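Joyce Mosoti kept her books on the floor for most of a year after she moved to Lorkville. She owned 158 of them, mostly paperbacks, and the apartment had one built-in shelf that was already full of dishes.

What she uses now is a set of clear acrylic organizers, the kind sold for desk supplies. She bought the first at Gundberg, a secondhand store near the bus depot, on a Thursday after work. It was meant for mail.

"I put three books in it and never got to the mail," she says.

The dividers hold each book upright, so a thin one doesn't slump when its neighbor is out. Big hardcovers don't fit – those still go on top of the dresser. Her neighbor Muthoni Makokha copied the idea for her children's books and sorts them by color.

Mosoti keeps only what she is reading or about to read on the table. Everything else stays in the bedroom. She wipes the boxes with a damp cloth when the dust shows, and on clear plastic it shows fast.

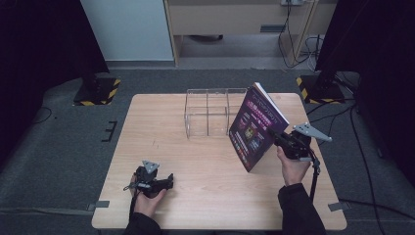

A purple book beside a clear acrylic organizer on a light wooden table.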